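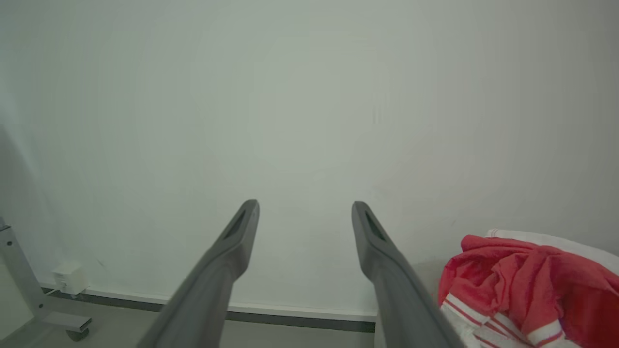 The long wall, morning

Journal > The Back Room > Spring

4/27/20

Up early and had coffee standing in the doorway of the back room. The wall has had its second coat. It is a pale gray that goes white in the middle when the light is on it and darker up in the left corner. I looked for lap marks and did not find any. The baseboard is white on the upper part with the darker gray strip along the bottom, and I think I will leave the gray strip alone. I had meant to paint it out. It hides scuffs.

The paint is from Rurano. The color is called Dinsa, which tells you nothing. On the card it looked nearly blue and I almost sent it back. I used most of two cans, and there is enough left in the second one for touch-ups. I wrote the name and the room on the lid in marker, because last time I had to guess and guessed wrong in the hallway.

Worked on paperwork until lunch, then measured for the shelves. From the corner to the window trim is 43 inches less than I had written down in September. I don't know how I got that number. I measured three times today and it came out the same each time, so the September figure goes in the trash along with the drawing. The long shelf from Grirnmont won't fit. The short one will, with room beside it for a chair.

Called Grirnmont about it. On hold for 30 minutes, then a person picked up and was pleasant. The short shelf is $420 and the long one was $800, so I come out ahead. They can't say when it will ship. Everything is slow right now and I am not in any hurry. They will call before they send it.

Swept the floor again. The light gray shows less dust than the old brown carpet did, or else there is less dust. I can't tell which. There was a ridge of dried filler along the baseboard that I had missed, and I took it off with a plastic scraper. Wiped the baseboard down with a damp rag afterward, starting at the left.

I have decided not to hang anything on that wall for now. I had the two prints from Derkuvthorpe picked out for it, and the old map. Then I stood there this morning and liked it plain. The prints can go in the hall, where there are already nails. The map needs a new frame anyway and the frame shop is closed.

Soup for lunch, the end of the beans. Made a list for the store but did not go. We are low on onions and dish soap, and I want to try for flour again. Last time the shelf was bare except for one bag of rye.

Walked as far as the bridge and back before supper. Windy. The river is up a little. Two people fishing, well apart from each other. I crossed over so they would not have to move.

Evening: washed the brushes again. The wide one was still giving off gray in the water after all that rinsing. I left it hanging over the tub. The roller cover was past saving and I threw it out.

To do tomorrow: outlet covers, the closet door, onions.

Filed under: House & Home, Painting, Daily Notes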